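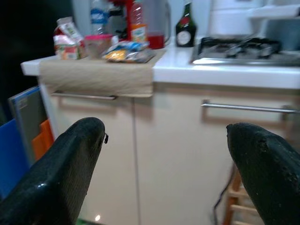 The Trisen fingers facing the cupboards in our test kitchen.

Trisen gripper kit with wrist camera: two months in

I bought this in the end because I was fed up with borrowing one. We're teaching an arm to do boring kitchen jobs, mostly opening cupboard doors and shifting things along a worktop, and the way it learns is that somebody (me) drives it through the job over and over while it records. So what I wanted was a gripper with a camera that sees what the fingers see, and that I could stand to use all afternoon.

The good bit first: the view is lovely. Both fingertips stay in shot the whole time, with a nice big gap between them, so you can line up on a bar handle without looking up from the screen. I'd been using a Drerberg before and its camera sits so far back that you're half guessing. On a decent day with the Trisen I get 28 usable runs before tea, and I never got past 20 on the old one!

The rubber on the tips is grippy and copes well with metal handles. It does pick up fluff, mind, and mine are already scuffed and pitted. Spares come in packs of 2 from Prastora and they're not cheap for what they are.

Now the moans. Move at any speed and the background smears, so I've had to learn to drive like I'm carrying soup. Shiny things are a pain as well (our hob has a metal rim and I've binned whole runs over the glare). And the recording software splits a run in two if you pause for too long, so you end up stitching files together at night. Lev Hordiienko wrote a little script for that and put it on the Kushnir forum, go and get it before you do anything else.

One tip: don't tidy up. I cleared the worktop for my first batch and the arm was hopeless once there was a kettle and a heap of snack wrappers back on it. Leave the clutter out, move it about between runs, hang a towel over a door now and then.

Setup took me 27 minutes, most of it spent on the cable clips, which are fiddly and a bit brittle. Four stars from me. It'd be five with a faster shutter.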